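How Does a Library Find One Book Out of Thousands? 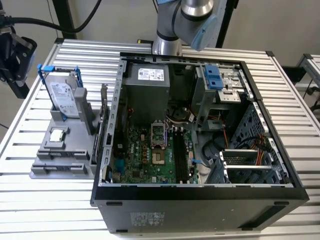

An open computer tower with its green motherboard showing.

I used to think librarians had magic brains. I'd ask for a book on frogs and — zip! — off they'd go to the right shelf. When I got a job at Friesen Library (best job ever, by the way), I learned their trick, and now you can have it too.

Every book gets an address. It's printed on a little sticker on the spine, and it's named a call number. Your home has an address so the mail can reach you, and a book has one so YOU can reach it.

At Friesen we have 2,135 books in the children's room. Imagine looking at them one at a time! You'd miss dinner. Instead, you type "frogs" into the catalog, which is a giant list of everything we own, and it gives you the address.

Before computers, the catalog was made of paper cards. They lived in long skinny drawers, in ABC order. Our old cabinet had 80 drawers, and each book had a card for its title and another for its author. If a book was about something, like volcanoes, it got a card for that too. That's a lot of typing!

So how do you read a call number? Numbers first, then letters. In many libraries, books about animals start with 590 and up, and space books are in the 520s. Story books usually skip the numbers and go by the author's last name.

Try it at home! Pick two shelves of your own books and make up your own system. Mine goes by how scary the book is — ghosts at the bottom, ducks at the top. Write a sticky note for each book, then ask someone in your family to find one using only your notes. Did they get lost? Change your system and have another go.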